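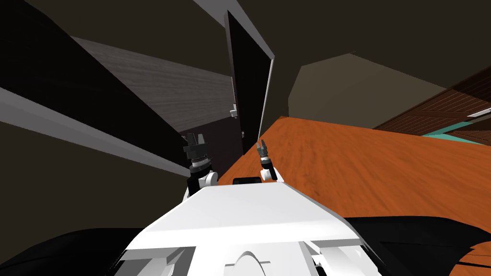

September, notebook entry: sim kitchen, cabinet door

Bench log, evening. Me (Shireen) at the keyboard, Dezső on the other machine until he had to catch his bus.

Big news first: the kitchen loads! The whole room, cabinets and all, with the two-armed model sitting in it, and it no longer takes a coffee break to come up. Load time is down to 22 seconds from a cold start. Imtiaz redid the wood textures at a smaller size and that was pretty much the whole fix. I still like the streaky grain, so I'm glad it survived.

For anyone catching up on the build: Prarano is the real robot we're putting together in the shared shop, and Vidano is the simulated one we practice on while parts are in the mail. Same arms, same grippers, same reach on paper. The job we picked for this month is opening and closing a cabinet door, and both versions have to do it before we move on to drawers.

What I did tonight

Started with the head view. The viewpoint is mounted high on the body and looks down over the top cover and past the arms. I had the roll value in the wrong slot of the config, so the room came up tilted. I left it alone for a while because I wanted to sort out the arms first and the tilt doesn't change the joint numbers. Note to self: roll is the FIRST value in our file, pitch is second. Gholamreza wrote that on the whiteboard weeks ago and I walked right past it.

Then the arms. Home pose is now grippers up and open, both hands forward of the body. I like this much better than the old folded pose. From the folded one, the right elbow had to swing out wide before it could go anywhere useful, and it kept clipping the body cover on the way. From the new one it's a short move.

Ran the reach test after that. Door part open, right hand goes for the edge of the door, left hand stays parked. 30 tries, and I changed only the starting angle of the door between them. Good ones look really good, the fingers come in flat and close on the edge like they know what they're doing. The bad ones are all the same kind of bad: the fingertips arrive a little too low and slide under the bottom corner. That's great news in a way, one problem is so much nicer than five.

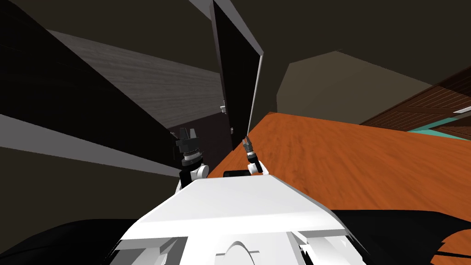
My guess is the door pivot. In the model file the hinge line sits a hair off from where the door mesh is drawn, so the door swings on one line and the robot plans for another. Dezső thinks it's the wrist offset instead. We bet a bag of the good pretzels from the Flores bakery on it. Easy check for next time: swing the door by hand in the viewer with the pivot axis drawn, and see if the edge stays put where it should.

Contact settings, so I don't lose them again: finger friction back to the default, solver steps left at 472 per cycle. Yes it's a weird number. Imtiaz tuned it by halving and nudging until the door stopped buzzing in its hinge, and I'm not touching it while it works.

Also tried Védís's idea of letting the left hand help by bracing against the cabinet next to the door. Only had time for 2 runs. First one, the left arm leaned in so hard it shoved the whole body back, which made me laugh out loud in an empty shop. Second one with the force limit turned down was lovely, really steady. I want to do this properly! It could save us from needing a heavier base on the real build, and the base is the part I've been dreading.

To do

Fix the roll in the head view config and save a clean copy.

Pivot check on the door (pretzels at stake).

Ask Védís what force limit she had in mind for the brace, mine was a guess.

Print new finger pads for Prarano. The Cenamlow filament is on the shelf over the drill press, use the opened spool first.

Gholamreza has the spare wrist cable, need it back before we wire up the right arm.

Stopped at 10:40 pm. Runs are saved in the shared folder under "door reach", bad ones have a B at the end of the name. Dezső, please don't rename them this time, my plotting script goes by the letter.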